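Gladys Carhuamaca
@gladysmakes

1/7
Finished the maple board for the shape blocks. A few people asked how it was put together, so I'm posting the steps.

2/7
The wood is leftover shelf stock from Lashari. I picked the planks with the most swirl in the grain. They were sold as seconds for that reason, and I like them better than the plain ones.

3/7
Edges planed, glued, clamped overnight. You can still find the seams if you look for them. I didn't try to hide them. Sanded to 220 and stopped there. Any smoother and the blocks slide when you bump the table.

4/7
Blocks are back on it now. Red and green cylinders, the green star, the blue cube and the blue prism, and a yellow one too. The blue tabletop with the holes makes the pale wood easy to see.

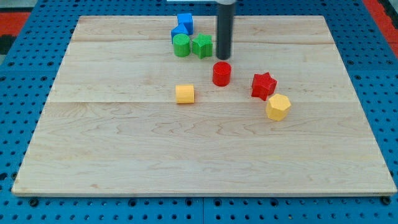
5/7
Finish: 2 thin coats of Flokier hard wax, wiped off after ten minutes. The first coat raised the grain a little, so I went over it lightly by hand before the second. No stain. The wax darkens maple slightly and I didn't want more than that.

6/7
Yurani Salazar asked if the board needs feet. Mine has none. It lies flat and stays put. If your table is slick, put a piece of shelf liner under it.

7/7
Next one will be the same width front to back. Tapering the sides took me most of an afternoon and used up a lot of good wood. I have enough planks left for one more, probably in August.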